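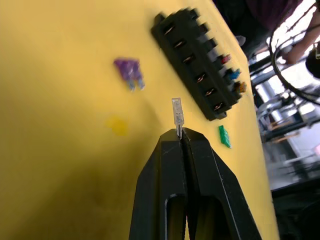

Fuse insertion stalls, then the arm keeps pushing

staniforth
Two-arm cell, blade fuses into a six-way holder. Since the Gernulel update in July the inserting arm doesn't stop when a fuse goes in crooked. Force limit is set to 8 N and the log shows 20 before it trips. I've had 2 cracked fuses so far. Anyone else?

korkthorpe_dan
Check the filter on the force reading. If it's averaging over 90 ms you'll always trip late. Drop the approach speed first and see what the log says.

Nataša Dimitrov
I don't think it's the filter. We had the same thing when the holder was gripped by the other arm. It gives a bit, so the push builds up slowly and then all at once. Bolt the holder down and try again.

staniforth
Can't bolt it, the job needs it held up. 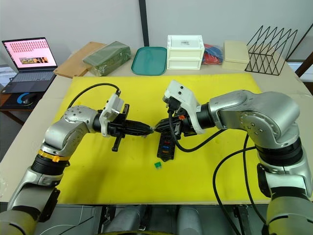 Left gripper at the top edge of the block, right arm holding it.

korkthorpe_dan
Still say filter. A bit of give in the arm should make it softer if anything.

Nataša Dimitrov
Only until the arm reaches its own limit and locks. Plot both wrists on one graph.

stovano
Whichever it is, please keep your hands off the table while it's running. A limit that trips late is a safety fault and should be reported as one.

staniforth
Fair point. Arms are off for now. Will plot both wrists tomorrow and post the graph.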